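Three weeks with the Altetti task pack from Ondunska, so time for a thread. It's a set of ready-made simulated manipulation tasks for a single arm and gripper. We paid for the five-seat license out of our own budget.

Setup first. The download unpacked fine and the first task ran before lunch. The docs cover the install well and the reward settings badly. I had to write to support for those. Despina Deligiannis answered the same afternoon with a config file that worked.

You get 20 tasks. I have used six of them properly: drawer, peg, two stacking ones, cable, and balls into a tube. The rest I have only opened.

The tube task is the one I keep going back to. Clear wall, narrow mouth, ball in the gripper. A small error at the wrist and the ball sits on the rim. Good test of how a policy handles the last bit of an approach.

I ran 200 episodes per policy with the default start positions, then again with the arm start randomized. The gap between the two was bigger than I expected — the defaults are too kind. Randomize from day one.

Rooms and floors can be swapped per task. Textures are decent. A clear tube on a dark table is hard for our depth model, and I count that as a plus.

What I don't like: contact settings are buried three menus down, and changing one resets the camera. Embla Björklund on our team wrote a script to save and restore it. She'll share it if you ask.

Price is 700 a seat per year. Fair for a lab that needs tasks now. If you already build your own scenes, I'd wait for the September update, which is supposed to open up the task editor.

We're renewing two seats out of five. Tube task below, default table.
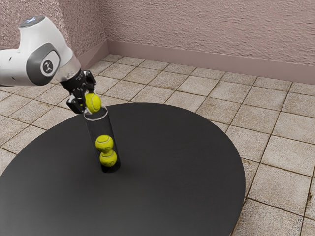
Altetti tube task, third ball at the mouth, two already in.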